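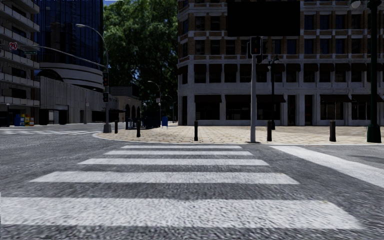
Crosswalk and corner, tan pavers on the far side.

Been walking to work since July instead of driving. A few notes for anyone thinking of doing the same.

First: shoes. I wore out a cheap pair and then bought decent ones from Karaca. Half a size up, because my feet swell by the afternoon. No blisters since.

Second: money. My parking spot in Jiltport cost 867 a year. I gave it up. I still have the car for groceries and for visiting my mother.
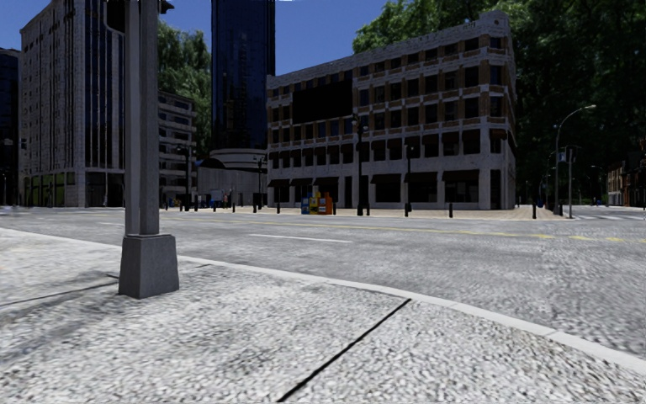 Curb, pole base, street.

Third: time. It takes me 20 minutes longer each way. I get up earlier and skip the news. My coworker Manju Thakur does the same walk from the other side of town and listens to audiobooks. I tried that and kept losing the plot, so I stick to music.

Fourth: weather. Keep a spare pair of socks in your desk. An umbrella is no good in wind, so get a jacket with a hood.

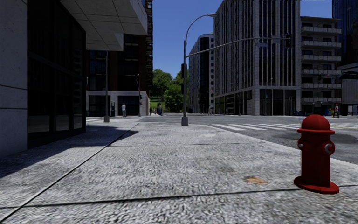 Last one: don't bother with step goals at the start. I had mine set too high and felt bad every evening. I turned the alerts off and kept walking.

Someone asked about bags. Backpack, both straps, laptop stays at the office.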